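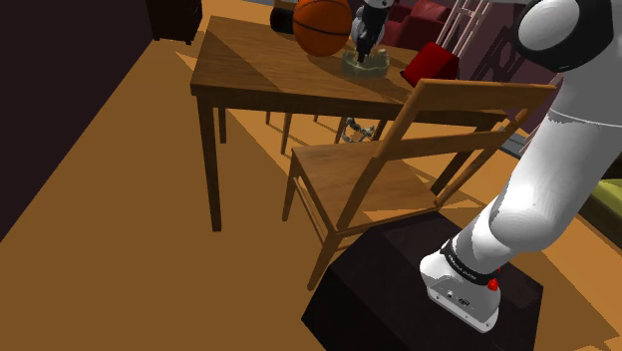 A simulated arm with its gripper in the glass dish, Codemetti room set.

The Mostyn dish fault was a grasping failure in Codemetti, a household robot simulator developed at Brollent. It is remembered fondly by people who work on simulated manipulation — a small bug with a wonderfully long reach. The fault made glass dishes behave as if they were solid lumps, so an arm closing its fingers on the rim could press far harder than any real dish would stand, with no warning raised.

Discovery

The fault was found by Gwawr Voyle at the Mostyn laboratory on Sunday, March 3, 2019, during a run of 248 tabletop grasps. The log listed 55 of them as clean even though the recorded finger force had gone past the safety limit. Voyle's first guess was a bad force sensor model, and she spent much of the day on that before looking at the dish itself.

Cause

Codemetti kept two shapes for every object: a detailed one for drawing and a simpler one for contact. The dish was drawn with an open bowl and thick clear sides, but its contact shape had been filled in across the top. Fingers that looked as though they were inside the dish were being pushed out by a surface that was not drawn at all. The force check ignored any contact lasting under 20 milliseconds, and the fingers bounced just quickly enough to slip beneath it. Two ordinary shortcuts, and together they hid each other beautifully!

Repair

Huw Gronow rebuilt the contact shape as a ring of small pieces, and Glenys Vaughan rewrote the force check so that short contacts were added together. Both changes went into version 3, released that November. Grasping policies trained on the older version had to be trained again before they were allowed on real arms at Cimness.

See also

Contact modelling
Force limiting
Cimness arm trials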